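**Hiring: software engineer, teleop + hand control (Fakar team)**

Starting October if we can manage it, sooner if you can. Two openings, same team, slightly different flavors. Read both before you write in.

Quick version: we write the software between a person in a headset and a humanoid with two arms and fingered hands. Headset and controllers in, arm targets and finger targets out. Then the same stack has to replay it, log it, and eventually run without the person. The first part works. The rest works on good days.

Most of the hours right now go to soft stuff. Cloth, mainly. Rigid objects are forgiving, you close until something pushes back. Cloth doesn't push back much and the wrist camera loses the edge the second the fingers come down on it. Our contact estimate is a threshold somebody picked one afternoon and we'd like it to be better then that.

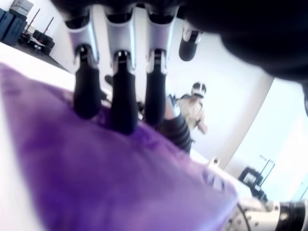
*Wrist view, fingertips down on the purple cloth. Operator in the headset behind.*

**Job 1 – control and retargeting**

You'd own Firari, our retargeting layer. Takes tracked human motion, makes joint targets. C++ for the loop, Python for everything around it.

What's on the list already:

- Thumb mapping. Human thumbs and ours don't agree. Current fix is a lookup table with 14 hand-tuned rows, please delete it
- Latency. Controller sample to first joint motion, where does the time go. We have traces, haven't had time to read them properly
- Soft limits that don't feel like hitting a wall. Operators complain, they're right
- Two-arm coordination. Elbows drift when both hands come in close to the body
- Clutching – operator lets go, repositions, grabs again, and the arm should not jump. It jumps

You should know inverse kinematics well enough to be annoyed by it. Null space stuff, singularities, filtering noisy input without adding a ton of lag. Real hardware experience of some kind. Doesn't need to be humanoids, an old six-axis arm in a garage counts.

**Job 2 – perception and tooling**

You'd own Parry, which is the recorder, the replay tool and the labeling viewer all in one repo (sorry). Mostly Python, some TypeScript in the viewer.

On the list:

- Time sync across the head camera, wrist cameras and joint logs. Off by a little, and the little isn't constant
- Object pose on a plain white table under bright light. Exposure hunts when the hand comes in. Half of our bad tracks start there
- Contact labels. We want a first guess from finger current plus the wrist view, then a person fixes it
- Replay diff: load two sessions side by side, show where the finger targets split. Gitau has a half-finished branch, you'd inherit it
- Search. We've got 458 sessions on disk and the way to find one is to ask Atieno

The easy-looking tasks are where the tooling gaps show up. A hand reaches over, the thumb meets the side of a box, and we want the log to say *contact, thumb, left face* at the right moment. Right now it says contact somewhere in the next second, on whichever finger had the noisiest reading.

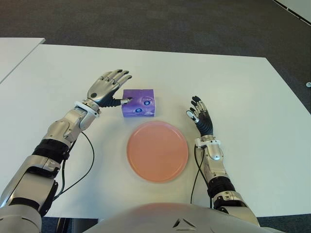

So whoever takes this one will spend the first month in the logs before touching any model. If that sounds bad, this probably isn't your job. If it sounds kind of great, write to us tonight.

**Both jobs**

- On site in Tellthorpe most of the week. Some remote is fine once you know the robot
- You will take operator shifts. Everyone does, including Godfrey. An hour in the headset teaches you more about the control code than a week of reading it
- Small team, 11 people. Code review is fast and pretty blunt
- Cables, recalibration, rebooting things. Not beneath anyone
- Tests. We have a sim for the arms, not a good one for the hands, so a lot gets tested on hardware with a hand on the e-stop

Don't need: a PhD, a paper list, years-of-experience math. Do need: code we can look at, or a story about code that we can ask questions on.

Nice to have, for either one – tactile sensing, real-time Linux, calibration of anything, having shipped an internal tool that people used without being told to.

**Pay and boring stuff**

Full time, salaried, posted band goes out with our first reply so you don't sit through a call to find out. Health insurance, relocation help if you're moving. We can do visa transfers, new ones take longer so tell us early.

**How it goes**

1. You write to us. A few paragraphs. No cover letter template please
2. Call with Kazimiera, half an hour, mostly your questions
3. Take-home OR a walk through something you've already built, your pick. The take-home is a real log from Parry with a bug in it. Cap it at 2 hours, we mean it
4. Day in Tellthorpe. You drive the robot in the morning, pair with Muthoni or Gitau after lunch, done by 4 pm. We pay travel

Answer within a week after each step, yes or no.

**Write to**

Atieno Lyimo for job 1, Muthoni Minja for job 2. Not sure which, send it to Godfrey Mollel and he'll sort it. Put "Firari" or "Parry" in the subject line so it doesnt get lost with the vendor mail. Links to repos are better than attachments.

If you applied in the last round and didn't hear back – that was on us, the inbox got moved. Please send again.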